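Sorting assistant, drinks packaging (part-time)
Graltau, Cernitz site
Posted November 21, 2025

Graltau is recruiting one assistant for Mestix, a study of how mixed drinks packaging is cleared from a surface into a bin. The post is for 12 months at 15 hours per week.

The items are ordinary household ones: plastic soda and water bottles, and drink pouches. They are gathered on a light surface in front of a clear round wastebasket.

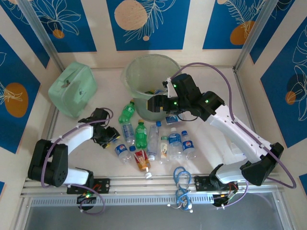 Bottles may be placed upright or on their side, and the layout must match the sheet supplied for each run. Crumpled pouches are logged separately — they do not keep a fixed shape.

Duties
Set out items according to the run sheet.
Empty the bin after each run and check the contents against the list.
Replace damaged items and keep the stock labelled.
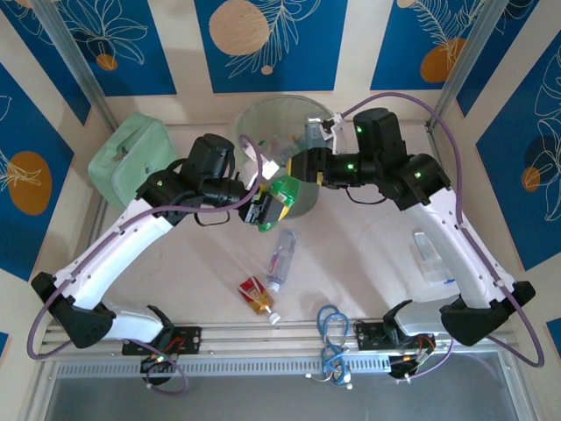
Requirements
Accurate record keeping and basic spreadsheet skills. Able to lift 5 kg. No degree needed.

How to apply
Send a CV and a short covering note to Costel Avram, Graltau. The post starts in June.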